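Home | Notes | Tooling | Perception | Archive

Score the tangle, then plan the grasp

June, by the perception desk at Gellora

A planner that accepts one object pose and returns one trajectory is the wrong tool for a tray of jewellery, and most of the manipulation stacks I review are still built around it.
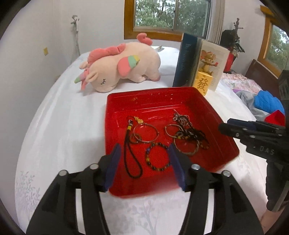

What the segmenter hands over

Take the red tray. A beaded bracelet lying in a clean circle is an easy instance: closed contour, room for a finger pad on either side, a grasp candidate any sampler will find. The two thin silver hoops are harder, as one overlaps the other and both are nearly all edge. The pile on the right, with chains, beaded cords and a bangle running through it, has no honest instance count at all. Ask a segmenter for masks and it will return masks. The error is in the interface, which has no field for "these may be one thing, mechanically".

In Cakmont, our internal planning layer, we used to paper over this with a confidence threshold. Anything under the line was dropped and the arm worked on the rest. The logs looked tidy. The failures moved downstream, where a chain assumed to be free came up with a neighbour attached and the controller reported a slip.

I would sooner have the perception module emit a graph. Nodes are visible segments, edges are the probability that lifting one moves the other. The planner can then pick the node with the weakest edges, pull it 45 mm, look again and update. It is slower. On our bench it adds 2 seconds a pick, and I think the cost is fair.

Depth will not rescue you

The usual objection is that better depth solves it. Glossy plastic and polished metal are both poor surfaces for a depth sensor, and a thin hoop may return only a few valid pixels. We ran 200 tray layouts through the Juhász filter and the holes stayed where the metal was. Fingertip force is a better second signal, sampled at 600 Hz and logged against the same clock as the images. Clock alignment gets less attention than it deserves. A drift of a few frames will put the contact event on the wrong side of the gripper closing, and the learned controller will fit that without complaint.

My request to tool authors is modest. Let the label format carry uncertain membership. Let the replay viewer show both hands and the force trace on one timeline. Huko does the second of these now and still forces a single class on every mask, so a cord wound through a bangle has to be filed under one or the other.

Recent items

Time stamps and two-handed logs
Why our grasp sampler ignores thin rings
Huko import scripts, revised
Reading a slip report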